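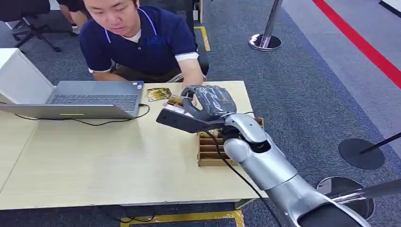 Card test at the table, hand with its plastic cover on.

I promised to write down how we look after the hand, so I do it now, while I still remember the order of things. Ryszard Kubiak wrote the first checklist in May and I only made it longer.

The cover comes first. It is a thin plastic, and it must be slack at the knuckles. When I pull it too tight, the fingers close slower and the card slips. I change it after 400 grips, also if it still looks good. The cable at the wrist needs a free loop. I move the arm through its whole range by hand and watch that the cable does not catch on the edge of the table.

Then we do the card test. One person sits across, the hand holds the card, and the person takes it. The grip force in our software has no unit, it is only a number. With 531 the card comes out easily and does not fall before.
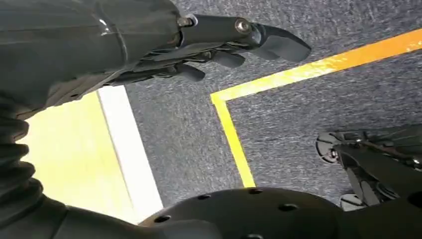
After the test I take the cover off and look at the fingers without it. I check the bolts near the knuckles with a small key, very gently, and I move every finger three times to feel if a rod has play. Last month one had, and I lost a whole evening looking for the mistake in the software.

The bellows I only wipe with a dry cloth. Ryszard uses some spray from Wonel, but I am afraid it makes the bellows hard. If somebody has experience with it, please write me in the comments.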